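Fórum Casa & Mesa > Tecidos e lavagem
Tópico: nódoa de café em toalha branca às flores, lixívia ou não?

tila_70
Boas. Café com leite numa toalha de algodão, fundo branco com flores. Já foi à máquina a 40 e ficou uma auréola amarelada. A minha sogra diz lixívia, eu tenho medo de comer a cor das flores. Alguém?

ponto-cruz
Lixívia NÃO. Percarbonato, água a 40, de molho a noite toda. De manhã máquina normal.

Brivense
Discordo. Lixívia bem diluída, dois minutos e passar logo por água fria. Faço isto há anos, as minhas ainda têm cor.

ponto-cruz
Brivense, têm cor porque são de poliéster, aposto. Em algodão estampado desbota sempre. Sempre.

Brivense
São de algodão, comprei na Khosravi da baixa, tenho a etiqueta. Mas pronto, cada um sabe da sua.

marmelada431
E leite é gordura, atenção. Primeiro detergente da loiça directo na mancha, esfregar ao de leve, só depois o percarbonato. Se vai logo para água quente a proteína do leite coze e agarra.

tila_70
Já foi à máquina, logo já cozeu né :( Ainda vale a pena?

marmelada431
Vale. Demora é mais. Um tira-nódoas enzimático tipo Werix, meia hora, água morna. Repete 2 vezes se for preciso. E nada de secador nem ferro enquanto houver mancha!!

Brivense
Werix é caro para o que faz. Sabão azul e branco e sol.

ponto-cruz
Sol em cima das flores, boa ideia... depois queixa-se que ficou tudo cinzento. Tila, que tons tem o estampado? Mete foto, nos escuros o risco é outro.

tila_70
Cinzentos e malvas, tudo clarinho. Segue:

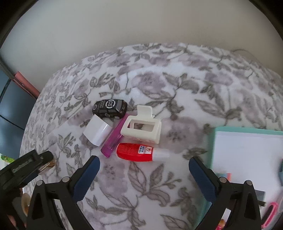

Estampado da toalha, flores malva e folhas cinzentas

ponto-cruz
Malva é o primeiro a ir embora com lixívia. Mantenho: percarbonato, e experimenta antes num cantinho da bainha, por dentro.

Brivense
Ok, com esse malva também não arriscava muito. Mas o sabão azul fica de pé.

marmelada431
Enzimático primeiro, percarbonato no dia seguinte, não mistures os dois na mesma bacia. E enxagua bem entre um e outro.

tila_70
Vou por aí entao. Começo hoje à noite com o detergente da loiça, depois digo como ficou. Obrigada a todos, a sogra que não veja isto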